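カテゴリ:メーリングリスト過去ログ > 双腕・仕分け
印刷する | このメールを友人に送る

件名:Re: 右アームが急に止まる件(続報です!)
差出人:Sayaka Sakamoto
日付:2018年1月11日
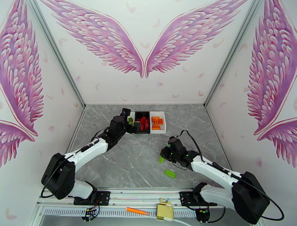

Wen-hsiung Siuさんからは、ハンドより先に肩のケーブルを疑ったほうがいい、Portelaでも同じ止まり方をしてコネクタの接触不良だった、とのお返事をいただきました。引用します。

> 通信エラーが出るのは、腕を伸ばしきる手前ではありませんか。
> うちの場合、電源を入れ直すと何事もなかったように動くので、
> 原因にたどり着くまでずいぶん遠回りしました。
> ログの時刻と関節角を並べてみてください。
> (Wen-hsiung Siu)

Siuさん、大当たりでした! 昨夜さっそくログを並べてみたら、通信が切れるのは右肩を外側へ振ったときばかり。全部で1206回のブロック仕分けのうち、609回目で最初のエラーが出て、そこから急に増えています。前半がきれいに通っていたので、てっきりソフトの更新のせいだと思い込んでいました。

それから、ちょっと怖い話も一つ。エラーのあと右アームは止まるのに、左アームは2秒近く動き続けるんです。緑のブロックを取りに行く途中で片方だけ固まると、もう片方がそのまま寄っていきます。今回はぶつかる前に非常停止を押せましたが、手を入れていたらと思うとぞっとします。片側の通信が切れたら両腕とも止める、という処理を入れるまで、連続運転はやめておきます。

で、ここからが楽しいところでして、肩まわりのケーブルの取り回しをやり直すつもりです。少し余裕を持たせて輪を作り、コネクタの手前で固定する案なのですが、固定しすぎると今度は根元が折れそうで……。Zalsteadの制御基板をお使いの方、結束位置はどのあたりにしていますか? 写真つきで教えてもらえたら最高です。

両腕停止の処理は、Reinaldo Batistaさんが以前流してくれた監視スクリプトを土台に書き始めています。周期が遅いと意味がないので、そこも測ってから載せますね。動いたら差分をここに流します。

坂本

> > 右アームが仕分けの途中で止まります。
> > エラーは通信タイムアウト、再起動で復帰。
> > 同じ症状の方、いらっしゃいませんか。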